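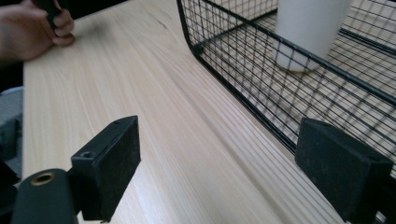 Visite de l'atelier Clernari, site de Jamcombe

Compte rendu rédigé pour le bulletin de la section bois. Visite effectuée en octobre, de 9 h à midi.

Clernari fabrique des plateaux de table en bois clair pour le mobilier de bureau et de collectivité. Le site de Jamcombe regroupe le séchage, le débit, le collage et la finition. Le placage est sous-traité à Duggan et n'a pas été abordé.

Séchage. Les avivés arrivent ressuyés et passent dans l'une des trois cellules. La conduite se fait sur l'humidité du bois, relevée par sondes à aiguilles, avec une phase d'équilibrage en fin de cycle. Le jour de la visite, la cellule du fond contenait 87 planches de frêne destinées à une seule commande. Les piles sont lestées. Les baguettes sont alignées verticalement, ce qui limite le voilement des rangs supérieurs.

Collage. Lames aboutées à plat, colle vinylique, presse à chaud. Le tri préalable se fait à l'œil, par teinte et par direction du fil. L'atelier écarte les débits sur dosse pour les lames de rive, plus exposées au tuilage.

Ponçage et finition. Trois passages à la ponceuse large bande, le dernier au grain 180, puis égrenage manuel entre deux couches de vernis aqueux mat. Le produit employé, Vindwood, jaunit peu selon l'atelier ; les éprouvettes de vieillissement n'étaient pas accessibles. La brillance est mesurée sur chaque série, les arêtes sont contrôlées au doigt.

La série en cours comptait 343 plateaux. Le contrôle final porte sur 100 % des pièces : planéité à la règle, épaisseur en quatre points, aspect sous lumière rasante. Un plateau refusé retourne au ponçage une seule fois, après quoi il est redébité en petites largeurs.

Sur les bois pâles à fil droit, le vernis mat laisse lire le veinage sans le foncer. En contrepartie, les traces de frottement se voient davantage à contre-jour, surtout près des chants.
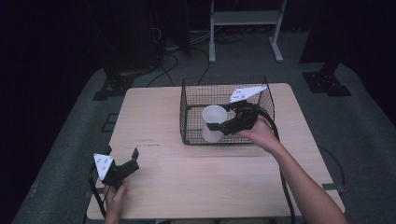
Duggan, consulté après la visite, fait remarquer que l'égrenage manuel entre couches explique une bonne part des écarts de brillance d'une série à l'autre, et qu'un égrenage machine au grain 320 donnerait des valeurs plus resserrées. Clernari a essayé cette méthode et l'a abandonnée à cause des percements sur arêtes.

Points restés sans réponse : durée réelle de l'équilibrage en hiver, provenance des frênes, tenue du vernis aux détergents alcalins. Les questions ont été transmises par écrit à l'atelier.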